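Robots draw a crowd at Flangate open day

I got to the Flangate open day in Hustby a little after 2 on Saturday, and the parking lot was already packed. Roughly 225 people came through before closing, according to the front desk, and I think half of them were in line for the bin-picking demo (me included, twice!).

Vidar Myklebust ran the afternoon sessions and let the kids pick which block the arm should go for next. His colleague Halyna Sirko took questions, and there were a lot of them, mostly from one very determined boy of 14 who wanted to know about every cable. She told us the team from Kendelska had helped with the software, and then the coffee arrived and I lost my spot up front. 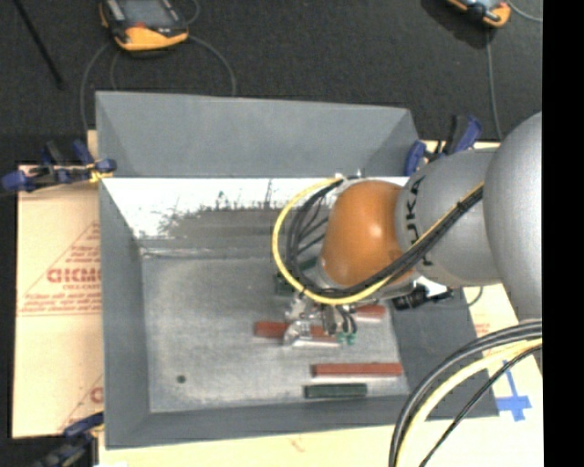
Will there be another open day?
Flangate plans one for October, same building, and sign-up will be at the front desk or by phone. Groups from schools should call first so they get a morning slot.

I'm bringing my sister next time, and we're getting there before lunch.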